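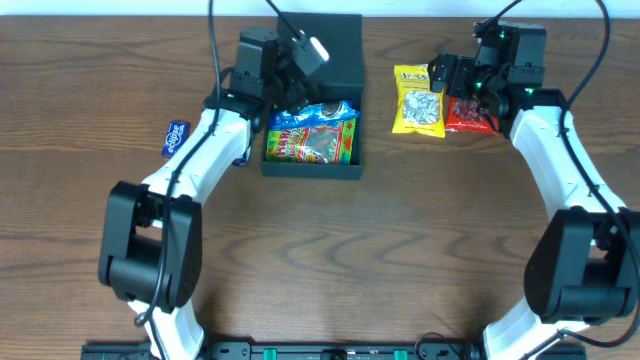

The two-armed cell at Ulberg with a box of sweets part packed. The black cables over the arms are the ones I spent my visit learning about.

The first thing Nighat Swati does when she comes in is wiggle things. She takes hold of a gripper finger and wiggles it, then the next one, then the wrist, and then she goes round to the other arm and starts again. I'd come to Ulberg expecting laptops and graphs (there are laptops, to be fair) and I spent my first half hour watching a woman gently shake hands with a pair of robots.

"You feel it before you see it," she told me. "A screw that's a quarter turn out, you'll never spot that by looking."

Nighat looks after the packing cell at Nurano, and packing is the right word for it. Two white arms with black joints sit at one side of a brown wood-grain table and put things in boxes. On the day I was there it was sweets and biscuits: a bag of gummies, a long blue packet of cookies, and a little pack of Eclipse gum that I was told very firmly was part of the set and not for me.

Sweets are a swine to handle, apparently. A biscuit packet is fairly stiff and will put up with being held by one end. A bag of gummies sags wherever you aren't holding it, and the shiny plastic throws the light about so that a camera can lose track of where the bag stops and the glare starts. The fingers have ridges to help with grip, and the ridges fill up with muck. Sugar dust, bits of torn wrapper, the sort of grey fluff you find down the back of a sofa. Nighat goes at them with an old toothbrush every morning and again after lunch. She has tried a fancy cleaning kit from a firm called Stirnora and says it's very good and she still prefers the toothbrush.

Then come the cables, and here I have to confess I'd never given a robot's cables a moment's thought. They hang down to the arms from behind, big loose loops of the stuff, and I assumed somebody was going to tidy them up one day. I said so. I got a look!

The slack is the whole point. Each arm has to reach right across its side of the table and fold back on itself, and the cable has to go with it without tugging on the plug. Too short and you slowly work the connector loose. Too long and the loop drops low enough to snag on an elbow, or to drag a packet off the table. Nighat sets it by hand. She turns the motors off, walks the arm out to its furthest corner, holds it there with her hip and feeds the cable through until it sits how she likes it. Then she does the same in the other three corners. It took her 20 minutes for one arm while I held the torch, badly.

She learnt the hard way. Last December one of the left-hand cables failed inside its sleeve, where you couldn't see a thing wrong with it. The arm would run beautifully all morning and then drop whatever it was holding, but only when it reached for the far left of the table. She changed a motor. She changed a board. She rang Marwat, who supply the arms, and they sent her another board. In the end she sat with the cable in her fingers, bending it an inch at a time with a meter clipped on, and found the spot. It cost her 10 days and, she says, most of her sense of humour until the New Year.

Since then there's been a notebook. Every cable gets a line in it, with the date it went on and how many boxes it has seen. The one on the left wrist was at 334 when I looked, and she swaps them at 1,000 whether they've complained or not. The old ones go in a drawer marked NO.

After the cables she sends both arms to their resting position and checks where the fingertips land. She uses a bit of card with two pencil crosses on it. If a tip is off its cross by more than the thickness of the pencil line, she sets the zero again on that arm, which means more holding and more nudging and a bit of muttering. If it's close enough, the card goes back in her pocket and she lays out the sweets.

I asked if I could do the right arm. She let me clean one finger, inspected it, and cleaned it again.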